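Andstead Withdraws Claim of "Unattended-Ready" Checkout Robot After Grip Fault, Publishes Fault Log

For release in December

Andstead, the independent testing shop for retail machinery, is taking back the provisional rating it gave to the Drostine counter arm earlier this year. The arm is sold to small grocery stores as a way to scan, weigh and bag goods with no clerk at the counter. After a second round of trials, Andstead no longer believes the words "unattended-ready" should appear on the box, in the brochure or anywhere else.

The fault is easy to describe and has been hard to pin down. When the arm lifts a soft package, it sometimes reports a firm grip it does not have. The package slides, the arm carries on with the move, and the software records a completed sale. In 976 logged picks the arm reported 2 drops. Staff watching the same picks wrote down a good many more, and the two records could not be squared afterward, which is a failure in its own right.

"A dropped bag of seasoning is a small thing," said Glória Salgado, who led the trials. "A machine that says it didn't drop the bag is a different kind of problem. We were told the grip sensor would catch this. We asked to see the test that showed it, and we are still asking."

There is also a safety matter. On one run the arm lost a package, closed on nothing, and then drove down toward the counter at normal speed. The force limit should have stopped it early. It stopped late. No one was hurt and nothing was broken, but the person running the test had been reaching for the package a moment before. Andstead halted work that afternoon and did not start again until a hard stop had been placed within arm's length of the operator.

Drostine has offered three explanations so far. The first was lighting. The second was glossy packaging, said to confuse the system's reading of where a bag begins and ends. The third, sent by letter, was "operator handling between cycles." Andstead tested the first two and found that changes in light made no clear difference, while glossy bags did somewhat worse than matte ones. The third is hard to test because the letter does not say what the operators are supposed to have done.

Nimal Rathnayake, who keeps the trial equipment running, thinks the finger pads deserve a closer look.

"The manual says to replace the pads at 800 hours," he said. "I'd like to know where that number comes from. The covering rubs through on the inside edges, right where the fingers meet the package. If the grip reading was tuned on new pads, I wouldn't trust it on old ones. I can't say that is the cause. I can say it's a cheap thing to rule out, and it hasn't been ruled out."
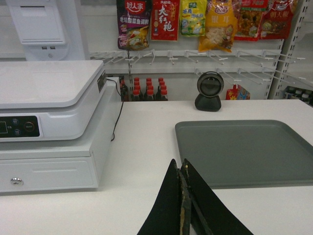 Andstead has asked for two sets of fresh pads and for the raw sensor record, which the current software throws away after each shift. The company says the pads are on their way. It has not agreed to supply the record, citing an outside partner, Testska, that handles the data side of the product. Testska referred Andstead back to Drostine.

Maysoun Haddad, who reviews safety claims for Andstead, said the second trial should have been the first.

"Our early rating leaned too much on the maker's own demonstration," she said. "Boxes and cans, set out neatly, 200 picks and a round of applause. Stores sell bags. They hang them on hooks so they overlap, and they sell bottles and loose packets too. We should have pushed harder before we put our name on it, and that part is on us."

A software update, which Drostine calls Garcia, is promised as a full fix. Andstead has read the notes that came with it. They mention "improved confidence in grasp reporting." They do not say whether the arm holds on any better or whether it has simply been told to report differently. Until that is settled, Andstead will treat the update as untested.

Stores already using the arm are advised to take these steps:

Keep a clerk at the counter whenever the arm is powered.
Keep hands out of the work area until the arm has returned to its rest position and the stop button has been pressed.
Check the finger pads at the start of each shift and write down any wear.
Compare the sales record with the goods on hand at closing, and keep both.

The full fault log, with operator notes left as they were written, is available from Andstead on request. Sérgio Carrilho will answer technical questions. Requests from the press should go to Celeste Coelho at the Andstead front office, mornings only.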